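How a robot learns to press a switch

At Dretunbridge School, the robotics club meets in the science room after class. There are 31 members this year, and most of them had never built anything with a motor before January.

Their project is called Okov. The job sounds easy: find the switch on a power strip and press it. You do this without thinking. A robot has to work out where the switch is, how far away it is and how hard to push.

The club does not type in every move. Members hold a pair of grippers and do the job by hand, over and over, while a camera on each gripper records it. A computer then studies the recordings and looks for a pattern.

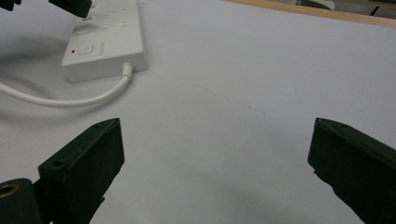 Two green gripper fingers and a power strip. The tiny red light is next to the switch.

Each try is called a demo. The club has saved 2252 demos so far. Some are slow and some are clumsy, and those are kept too.

Why so many? If the strip was always in the same spot, the robot would only learn that spot. So members turn it, slide it along the table and change the lamps.

Okov goes to the Stistside Robot Day on 3rd September. Each team gets 2 turns at the table.

Words to know
Gripper: the part of a robot that holds things, like a hand.
Demo: one recording of a person doing the job.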